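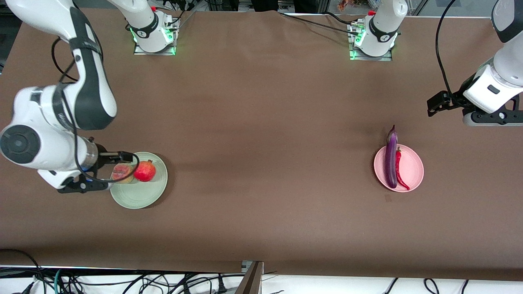

How many demonstrations does a new task need before training is worth starting?

For a two-arm tabletop task with everyday objects, start a first training run at 160 accepted demonstrations. A run on fewer will finish, but the results vary too much between seeds to tell you what to fix. Plan for 500 before comparing one task against another.

Home | Docs | Collection FAQ | Downloads | Contact

Pireo Data Collection FAQ

This page covers recording, review and export for operators using Pireo at Worard sites. Installation and arm calibration are in the setup guide.

What counts as one demonstration?

One demonstration is a single attempt at the task, from the start pose to the end pose, with both arms recorded. If only one arm moves, the other is still logged. Do not join two attempts into one file, even when the second begins where the first ended.

Which objects should be on the table?

Use the object list attached to the task. Produce tasks usually pair something round with something long, because the two need different grasps. A pomegranate and a peach on one plate, with an eggplant and a chili pepper on the other, is a valid starting layout. Real fruit and vegetables are allowed. Replace a piece when its skin splits or it goes soft enough to change shape in the gripper.

How far apart should the plates be?

Far enough that each arm can reach its own plate without crossing the middle of the table. Leave the cloth between them clear. Tasks that involve handing an object from one arm to the other use that space, and anything left there will show up in the training data as part of the task.

Does the layout have to change between demonstrations?

It does. Shift at least one plate or turn at least one object after every attempt. The layout prompt in Pireo suggests a change -- following it is optional, but making a change is required. A set recorded from one fixed layout is rejected at review.

Should I discard an attempt if I drop something?

Keep it if the object stays on the table and you can pick it up again within the same attempt. Tag it "recovery". Discard it if the object leaves the table, if a protective stop is triggered, or if you have to reach in by hand.

Can the tablecloth be changed partway through a set?

Finish the set first. Small marks and wrinkles are acceptable and do not need to be hidden. Smooth the cloth at the start of a session and make sure cables lying on it do not pull it out of place. A different cloth color is recorded as a new set with its own number.

How long should an operator record without a break?

The limit is 26 attempts. After that the session locks until a break has been logged. Grip timing gets less consistent in long sessions, and reviewers end up throwing out the last part anyway.

Who reviews the recordings?

Each set goes to 2 reviewers. They work separately and mark every attempt as accept, reject or recovery. Where they differ, the attempt is held back and does not count toward the total.

Why does my export show fewer files than I recorded?

Held and rejected attempts are left out by default. Select "include held" in the export window to get them. Rejected attempts are kept on the Warraich server until the November cleanup and can be restored on request before then.

Can I mix sets recorded with Zimum and Pireo?

Only after conversion. Zimum stores gripper opening as a percentage, while Pireo stores it as a distance -- loading both without converting gives no error message, and the trained model closes its grippers at the wrong time.

Page last updated Sunday, July 5, 2020

Search this site
Enter keywords
Go

Related pages
Setup guide: mounting and calibrating two arms
Tagging recovery attempts
Converting Zimum recordings
Reviewer checklist
Object lists by task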